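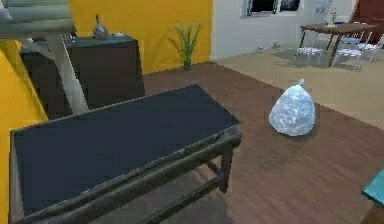

Page 14

REVIEW: The Arine low table from Dulau

I have wanted a low table ever since my sister-in-law Ximena Ojeda got hers and started eating every single dinner on the floor like a teenager. So when Dulau put the Arine on sale in April, down to 200 dollars from 280, I caved and ordered it that night.

It came in one very heavy box. My neighbor Cristóbal Lucero helped me get it up the stairs (thank you, I owe you lunch!) and I put it together alone with the little wrench they give you. The instructions are all drawings and step four is upside down, so check which way your crossbar faces before you tighten anything. I had to undo mine and start over. Grr.

What I love: the height. I can sit on a cushion with my knees under it and my back doesn't complain. It also feels solid - my son leans his whole weight on one corner while he does puzzles and it doesn't tip. I've had mugs, soup bowls and one very full fondue pot on there and no rings so far, though I do use coasters when I remember.

What I don't love: dust. A dark top shows every speck, and if you have a cat, well, you'll be wiping it twice a day. The felt pads for the feet are also junk. Two fell off in the first week and I replaced them with thicker ones from the hardware store.

I looked at the Rurkden one too, which costs 700 and has a drawer. The drawer is nice! But it sticks, at least the one in the showroom did, and I'd mostly fill it with dead pens.

I emailed Dulau about the pads and a man named Benjamín Yáñez wrote back the next morning and mailed me a new set, no arguing. They're the same pads, but it was kind of him.

Four stars from me. I'd buy it again at the sale price, and I'm already eyeing the matching bench.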